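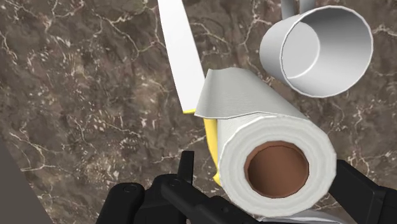

Küchenrolle auf brauner Marmorplatte

Im Juli, wenn bei den anderen noch das Planschbecken im Garten stand, fing Kipchumba Rugemalira mit dem Herbst an. Er konnte nichts dafür, es kam jedes Jahr über ihn wie anderen Leuten der Heuschnupfen — ein Ziehen in den Fingern, ein Verlangen nach Zimt und Bastelkleber und nach der großen Schüssel, die seine Mutter ihm vermacht hatte und die in keinen Schrank passte.

»Du willst doch nicht bei dieser Hitze Quittenbrot kochen«, sagte seine Tochter, die am Montag zum Kaffee gekommen war und noch gar keinen bekommen hatte.

»Quitten gibt es ja noch nicht«, sagte er würdevoll. »Ich übe mit Aprikosen.«

Auf dem Herd blubberte es schon, und über den Stuhllehnen hingen Girlanden aus Filzblättern, 36 Stück an jeder Schnur, in Rostrot und einem Gelb, das im Laden Hubmann als »Senf, mild« verkauft wurde. Der alte Hubmann legte ihm die Reste immer zurück, und dafür bekam er im Advent ein Glas von allem, was gelungen war (und manchmal auch eines von dem, was nicht so recht gelungen war, aber darüber sprachen die beiden Männer nicht).

Die Tochter nahm schließlich doch eine Nadel. Sie nähte schief und schimpfte ein wenig, und er rührte und erzählte von dem Herbst, in dem sie vier gewesen war und über 60 Kastanien in seinen Wintermantel gesteckt hatte, in die Taschen und durch das Loch im Futter. Bis März hatte er beim Gehen geklappert.

»Hast du die noch?«, fragte sie.

Er zeigte mit dem Kochlöffel nach oben, auf die Blechdose über der Tür, und ein Tropfen Aprikose fiel ihm auf den Pantoffel.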